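How a School Fundraiser Works
Reading time: 4 minutes

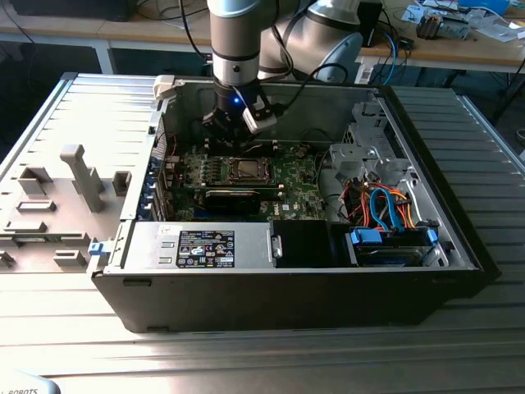

Issue 11, page 3

Schools need money for many things. Most of it comes from taxes, which pay for teachers, buses, heat and books. Sometimes a school wants something extra that is not in its budget, like a new climbing wall or a trip to a science museum. One way to pay for it is a fundraiser.

A fundraiser is an event or a sale that collects money for one purpose. You have probably been to one. Bake sales, car washes, fun runs and book fairs can all be fundraisers.

Picking a goal

Before anyone bakes a cookie, the people planning the fundraiser have to decide what the money is for. They also find out what it costs. This number is called the goal.

At Haverford Street School, the fourth grade wanted a set of drums for the music room. Their music teacher, Ragnvald Lunde, looked up the price with them. The drums cost $639, so that was their goal.

It helps to say the goal out loud and put it on the posters. People like to know where their dollar is going. "Help us buy drums" is easier to understand than "Help our school."

Money in and money out

A fundraiser can cost money too. If you sell lemonade, somebody has to buy the lemons, sugar and cups. These costs are called expenses.

All the money people hand you is called income. When you take the expenses away from the income, what is left is called the profit. The profit is the part that goes toward your goal.

Try it with small numbers. Say you sell lemonade and take in $11. The lemons, sugar and cups cost $3. Eleven minus three is eight, so your profit is $8.

Some things are given to the school for free. A bakery might give bread, or a parent might lend a tent. A gift like this is called a donation. Donations keep the expenses low, and more of the income can be used for the goal.

What is a sponsor?

A sponsor is a person or a business that gives money to help an event. In return, the school may print the sponsor's name on a T-shirt or a banner.

In a walk or a run, children can have sponsors too. Your aunt might promise you 50 cents for every lap. If you walk ten laps, she gives the school $5. She writes her promise on a sheet called a pledge form, and you collect the money after the walk.

Always have a grown-up with you when you ask for pledges. Ask people you know – family, neighbors, friends of your parents. If somebody says no, say thank you anyway.

Why dates change

Outdoor events need good weather. If there is thunder, a walk cannot go on, because lightning is dangerous on an open field. The planners then choose a second day, called a rain date. It is a good idea to pick the rain date at the start and print it on the flyer next to the first one.

Haverford Street had its drum walk planned for the end of August, in the first week of school. It rained hard that morning. The rain date was the next Saturday, and the walk was held then.

Counting the money

After the event, the money is counted by two grown-ups together. They write down the total, and both of them sign the paper. Then the other person checks the first person's adding. This is done even when everyone trusts each other, since it is easy to lose track of coins.

The money goes to the bank, and the school pays for what it promised to buy. If there is more than the goal, the school tells families how the rest will be used. If there is less, it can hold another event or look for something that costs less.

Words to know

Goal – the amount of money you want to raise
Income – all the money that comes in
Expenses – what you have to pay for
Profit – income minus expenses
Pledge – a promise to give money
Rain date – a second day, in case of bad weather

Written by Torbjørn Sjögren

© Zallach Young Readers, 2022. Questions? Write to the editors at Zallach. Back to top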